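Keeping the Snack Cupboard from Taking Over

I have a confession about chips. We buy a lot of them, we open too many at once, and for years the snack shelf at our place was a heap of half-rolled bags held shut by whatever was in reach. Hair clips, a clothespin, once a binder clip that belonged to my tax papers. You'd pull one bag out and three would come down on your head (and the open one always landed upside down, of course).

So in March I took everything off that shelf and started over. It cost me one afternoon and a box of clear bags, and I'm still pleased with it, so I'm writing it all down.

First, squeeze the air out gently. With a potato chip bag you can't just press it flat like a bag of coffee, or you'll be eating crumbs with a spoon. Hold the bag upright, tap the bottom on the table a couple of times so the chips settle, then smooth the empty top part upward with your palm. Fold the two top corners in toward the middle so you get a point, like the start of a paper airplane, and roll that point down toward you. Two or three turns will do. If you then flip the folded corners over the roll, it stays shut without any clip at all. My sister swears hers has never come undone. Mine has, twice, both times because I was in a hurry.

Second, bag the bag. A printed bag with a tear down the side is beyond folding, and we all have somebody in the house who opens them that way. I put the whole thing, wrapper and all, into a clear plastic bag and close that instead. The wrapper stays with the food, so I can still read the date and the flavor, and my youngest can still find his favorite by color from across the kitchen.

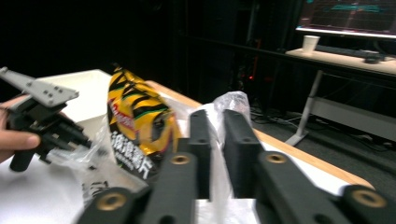
Évan Marty wrote in after I first mentioned this, to say he skips the wrapper entirely: he tips the chips straight into the clear bag, cuts the flavor name off the old packet and drops it in on top. He says it takes up half the room. I tried it and he's right about the room, but I missed having the date, so now I cut that piece out too. Thank you, Évan!

Third, work on a bare table. I used to do this standing at the cupboard with the door bumping my elbow, and I spilled something every single time. Now everything comes out onto the table, gets closed up properly and goes back in one trip. If you have a light-colored tabletop so much the better, you'll spot the crumbs before they end up on your sleeves.

Fourth, stand things up. Chips lying down get crushed by whatever comes next, and something always comes next. I have a long bin from Flasten on the lower shelf and the bags go in it like files in a drawer, tallest at the back. Crackers and pretzels can go on their sides -- they're tougher. The bin was the only thing I bought apart from the clear bags, and I wouldn't go back to the heap now. A shoebox with the lid off did the same job while I waited for it to arrive.

A few leftovers that don't fit anywhere else:

Chips that have gone a little soft will often perk up on a baking sheet in a low oven for a few minutes. Let them cool before you decide, they crisp as they cool.

The clear bags can be used again if they only held a wrapped packet. Turn them inside out, shake them over the sink, wipe, and leave them over a wooden spoon in a jar to air.

Write the day you opened it on a bit of masking tape. I kept telling myself I'd remember. I never did.

And the crumbs at the bottom go on top of macaroni and cheese. We had the last of the salt and vinegar ones that way last night and there wasn't any left for lunch.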